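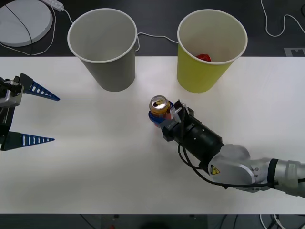

Kamrul Gamage wrote back on the abstract that a paper cup is paper, the mill takes paper, and he did not see what was left to talk about.

Start with his comment. Read it out as he wrote it. Most of the room will agree with him, and so does most of the signage in the buildings we looked at.

Title: Paper cups in mixed office collection — what the sorting data from Drastberg shows
Slot is 25 minutes including questions. Skip the section on lids if running late.

Slide 1. Two paper cups and a can, different materials, same tabletop. Leave it up while people sit down.

Slide 2. What a cup is made of
Board on the outside, thin plastic lining on the inside, usually polyethylene. The lining is bonded under heat. It keeps the liquid in and it also seals the side seam. The rolled rim is the same board turned over on itself, so it takes longer to break down in water than the wall does. Say this slowly. The rim comes back on slide 6.
Cold drink cups are often lined on both faces because of condensation. Hot drink cups are usually lined on the inner face only. From above you can't tell which is which.
There are also cups with water-based coatings. They behave differently in the pulper and I leave them out today. If asked: our sample had too few to report.

Slide 3. What happens at a standard mill
Bales go into a pulper with water and are stirred for a set time. Newspaper and office paper come apart quickly. Lined board comes apart slowly, and when the pulper empties, part of the fiber is still stuck to the film. The screens take out film and fiber together, and that goes to the reject line.
So the fiber in the cup is good fiber — long, clean, mostly virgin — and an ordinary mill loses a large share of it. A mill set up for lined board runs a longer cycle and gets more of it back. Point to make: the cup can be recycled, but the bin it goes into decides whether it is.

Slide 4. The Drastberg collection
Office park, several tenants, one hauler. Meinecke ran the pickup. Three streams at the start: paper, containers, residual. Cups were allowed in paper according to the poster in one building and in residual according to the poster in the next. Neither poster mentioned liquid.
In May we added a cup stream in 4 of the buildings: a tube stack with a drain tray underneath, placed next to the coffee machines. The other buildings stayed as they were.

Slide 5. Sort results
We hand-sorted 2,915 cups over the whole period. Give the number once and move on to the chart.
Left bar is buildings without tubes, right bar is buildings with tubes. Explain the colors before explaining the result. Last time I did it the other way and lost the back half of the room.
Without tubes, most cups ended up in residual and the next largest share in paper. With tubes, the paper share drops sharply. The residual share drops less than we had hoped. People who carry a cup back to their desk use the desk bin. The tube does nothing for them.
Stanisława Wróbel did the moisture measurements. Leftover drink in the cups adds roughly 9 percent to the weight of a paper bag in the buildings without tubes. It soaks into the sheets around it, and the hauler pays for weight at the gate.

Slide 6. Contamination in the cup stream
What we found inside stacked cups, in order of frequency: tea bags, stirrers, napkins, sugar packets, candy wrappers, chewing gum. A cup with something in the bottom does not nest properly. The stack stands taller, the tube fills early, and the overflow goes to the nearest bin, usually paper.
Rims: Meinecke's test batch at the lined-board mill gave good yield from the walls and bases. Rims were still in flakes when the cycle ended. Longer cycle fixes it at the price of energy. Elif Naz Çetinkaya has the curves, ask her to bring them up on her laptop if the question gets detailed. Do not try to quote the curves from memory.

Slide 7. Cans
Short slide. Cans go in containers everywhere in the park, and sorting was good in all buildings, with or without tubes. One deposit tube got cans in it because the diameter matched. Rarnis changed the inlet ring and it stopped.
Someone will ask why cans sort well and cups do not. Answer: one rule, same on every poster, for years.

Slide 8. Lids (optional)
Polystyrene or polypropylene, marked on the underside. Small and flat, so they travel with the paper on a disc screen. We asked people to put them in containers. Compliance was poor. Do not go into the near-infrared question unless asked.

Slide 9. Costs
Table from Jörg Grube. The tube itself is cheap. The pickup is the expensive part: cups are mostly air even when nested, and a separate run for one office park does not pay. It starts to pay when the driver can collect from neighboring sites on the same loop. Esis modeled this for two route lengths. Show the longer one only.
Note to self: the gate fee in row three is the old one. Say so before somebody else does.

Slide 10. What we would change
Same poster in every building before any new bin is placed.
Liquid drain first, stack second, at the same height.
Tubes at the exits as well as at the coffee machines.
No tubes in meeting rooms. They were hardly used.

Back to Kamrul's comment for questions. Colleen Dhillon takes anything on contracts. Reusable cups are her session after the break, so send those questions there.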